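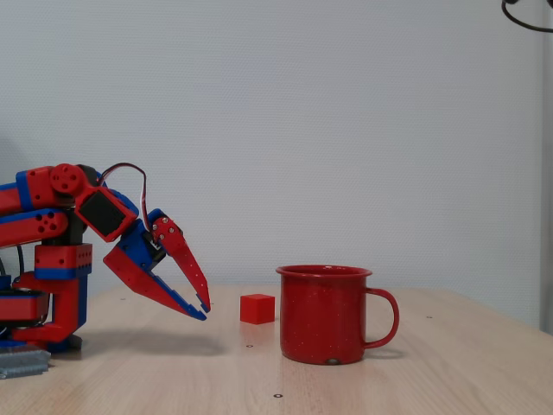

Enamel-Thread, wie versprochen. Hab jetzt echt lange gebraucht um mich zu entscheiden, womit wir im Sommer auf der Hütte trinken. Porzellan fällt raus, Glas sowieso, Plastik mag ich nicht. Also Emaille. Rot mit weißen Sprenkeln, gerollter Rand, der oben leicht nach außen geht, Henkel offen genug für meine Finger. Genau so eine wollt ich. Der Klassiker halt.

Gekauft am So 5. Mai auf dem Flohmarkt hinter der Brauerei. 2 Euro. Die Frau wollte erst drei, dann fing es an zu tröpfeln und sie wollte nur noch heim

Kein Karton, kein Etikett, nix. Unten am Boden eine eingestempelte Nummer, 3018. Falls wer weiß was das heißt, bitte melden. Suche hat mir nur Schrauben und eine Postleitzahl in der Schweiz ausgespuckt

Amber meint, das ist eine Fakitz. I-hsuan Tu meint nein, Fakitz hat nie gesprenkelt, das ist Janthorpe. I-hsuan Hsiao (ja, die andere) meint, beides Quatsch. Gruppe seit gestern abend in Aufruhr

Mir eigentlich wurscht, ich will Kaffee draus trinken

Zum Thema Reinigung, weil drei Leute gefragt haben: heißes Wasser, Spüli, weicher Schwamm. Keine Stahlwolle!! Kein Scheuerpulver. Teeränder gehen mit Natron weg, einen Löffel rein, kochendes Wasser drauf, über Nacht stehen lassen, morgens auswischen

Spülmaschine geht angeblich. Mach ich trotzdem nicht, bei meiner alten blauen war irgendwann der Glanz weg

Und bitte nach dem Abwasch gleich abtrocknen, auch unterm Rollrand. Da sammelt sich Wasser und wenn da eine Stelle blank ist, rostet die. Wattestäbchen hilft. Klingt albern, ist aber so

Abgeplatzt außen: egal. Abgeplatzt innen: nicht mehr draus trinken, Stifte rein oder Schnittlauch. Meine blaue ist seit März Schnittlauch

Größe. Meine fasst 300 ml bis knapp unter den Rand, hab mit dem Messbecher nachgeschüttet. Fürn Cappuccino reicht's, für Suppe ist sie mir zu klein. Hok-lam nimmt auf Tour deswegen immer so einen halben Eimer mit, wiegt auch wie einer

Gewicht hab ich nicht gemessen, Küchenwaage hat leere Batterie und ich war zu faul zum Laden zu gehn
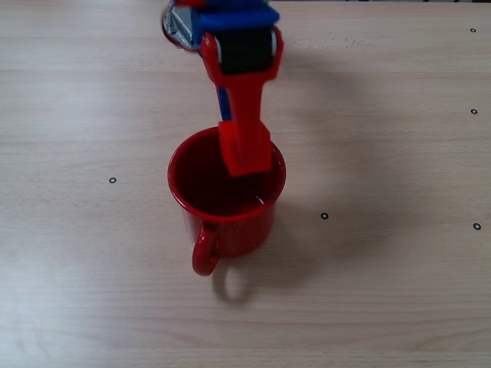

Rote Emailletasse auf hellem Holz. Die Sprenkel muss man mögen, ich mag sie sehr.

Weiter. Heißer Kaffee in Emaille = heißer Rand. Ist so, ist Blech. Wer sich da immer die Lippe verbrennt: kurz stehen lassen oder einen Schluck kalte Milch zuerst rein. Henkel wird bei mir auch warm, aber man kann ihn halten

Dafür ist der Kaffee halt auch schnell kalt. Yuk-lan legt immer eine Untertasse als Deckel drauf, hab ich übernommen. Sieht doof aus, funktioniert

Auf den Gaskocher stellen — geht, kleine Flamme, nie leer. Leer überhitzt und dann kaltes Wasser rein und das Emaille springt dir weg. Frag nicht woher ich das weiß

Mikrowelle natürlich nein. Hat wirklich jemand gefragt. Metall!!

Induktion: magnetisch ist sie, aber der Boden ist meinem Herd zu klein, der piept nur rum. Auf der Kochplatte bei meinen Eltern gings

Holztisch: heiße Tasse ohne Untersetzer drauf und du hast den schönsten weißen Ring. Unserer ist geölt, da hilft Bügeleisen mit Geschirrtuch dazwischen, niedrige Stufe, nur ganz kurz. Bei lackierten Platten hab ich keine Ahnung, vorher irgendwo unten testen

Auf der Hütte hängen wir die Tassen an Haken unters Regal. S-Haken aus dem Baumarkt, die kleinen. Nehmen keinen Platz weg und die Mäuse hocken nicht drin. Letztes Jahr hockte eine drin

Packen: nicht ineinander stapeln ohne was dazwischen. Socke rein, Tasse drauf, fertig. Oder den Teebeutelvorrat reinstopfen, mach ich so

Noch was zu neu kaufen. Chuang hat gerade ein Set mit sechs Stück, nett, aber die Ränder waren bei dem im Laden schon an zwei Tassen ab. Also im Geschäft mit dem Finger rumfahren bevor ihr zahlt. Kukex kenn ich nur vom Bild, kann ich nix zu sagen

Für ein altes Sechserset wollte am Stand daneben einer 80 Euro. Mit Macken. Hab freundlich genickt und bin weiter

Farben: rot sieht man im Gras wieder. Die grüne von Amber liegt seit nem Jahr irgendwo am Bachufer, mach's gut kleine Tasse

Brauche jetzt noch eine fast gleiche für den Mann. Rot, Sprenkel, Henkel ganz, Rand ganz. Wer auf dem Dachboden was findet, DM. Tausche gegen Marmelade (Quitte, bisschen zu fest geworden) oder gegen Geld

Nachtrag weil gefragt: nein, riecht nach nix. Meine hat nach Keller gerochen, einmal Essigwasser und gut wars

Und Zitronensaft nicht ewig drin stehen lassen, Säure macht die Oberfläche mit der Zeit matt. Limo trinken ist ok, Limo vergessen nicht

Hsiao schreibt grad, 3018 könnte eine Katalognummer sein. Sie guckt morgen bei ihrer Tante in den alten Prospekten, ich halt euch auf dem laufenden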